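Tags: Rendering and lighting > Shadows > Interior scenes

Hard diagonal shadow across a gallery wall - how do I soften it?

Ibsa Lemma
Posted 15th February

I am building a small gallery interior in Gruvau for a friend who wants to plan a hanging before booking the space. The walls are plain grey, there is one sun-type light coming in at an angle, and nothing else is switched on apart from a weak ambient fill.

The trouble is the shadow edge. Wherever the sun meets the wall I get a boundary as sharp as a knife cut. In the real space the edge is quite blurred by the time it reaches the far wall. I have raised the shadow map size twice and the line only gets sharper. The shaded part also goes nearly flat, with no variation to speak of. Render time is 12 seconds a frame and I can put up with 60.

Is there a setting I have missed, or do I need a different type of light?

Yanti Subramaniam

Raising the map size is the wrong direction. A bigger map gives a more exact edge. What you want is a light with some size to it.

In Gruvau the sun light has a field called angular diameter, on the second tab. It defaults to zero, and at zero every shadow is hard at any distance. The real sun is roughly half a degree. Set it to 0.5 and the edge will widen the further the wall is from whatever casts the shadow. If the far wall still looks too crisp, go up to 2 or 3. That is no longer physically correct, but hazy skies do something similar.

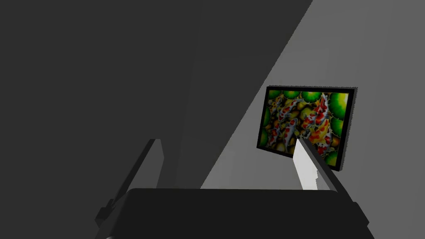

1. Set the angular diameter before you touch anything else. Render once at low quality and look only at the edge.

2. Raise the shadow samples. A soft edge with too few samples breaks into grain or bands. Start at 8 and double it until the grain goes. Your time per frame will climb, so stop when it is good enough at normal viewing size.

3. Deal with the flat shaded area separately. A constant ambient term adds the same amount everywhere, so it can't produce any variation. Turn it off and switch on one or two light bounces. The wall near the floor should then pick up a little of the floor's tone.

4. Check the exposure last. With bounces on, the lit part of a pale wall clips easily - drop it by a third of a stop and compare.

If you use the Zoltau plug-in for bounces, be aware that it ignores the ambient term anyway, so step 3 is partly done for you.

Puspita Khoo

I just blur the shadows afterwards in an image editor. Select, feather 5 pixels, done. Works for me.

Aisyah Nair

The feathering method gives the same width along the whole edge, which looks wrong on a long diagonal. A real penumbra is narrow near the object and wide far from it. It is also no use if the camera moves.

One addition to Yanti's list. If the opening that lets the sun in is modelled as a hole in a wall with no thickness, give the wall its proper depth. Light glancing off the reveal does a good deal of the softening in real rooms, and it costs little once bounces are on. Mine was a single plane until July and I spent far too long adjusting the light to make up for it.

Comments (3)

Ibsa Lemma: Angular diameter was at zero. Now 0.5 with 32 samples, 41 seconds a frame. The edge is much closer to the real room. I have not tried the wall depth yet.

Saodah Khoo: The field is missing in the older version, in case anyone is searching for it. There you have to use a large disc light placed a long way off.

Puspita Khoo: Fair point about the camera. Mine are all stills.

Contact the moderators | Copyright Meltley Help Community and contributors | Back to top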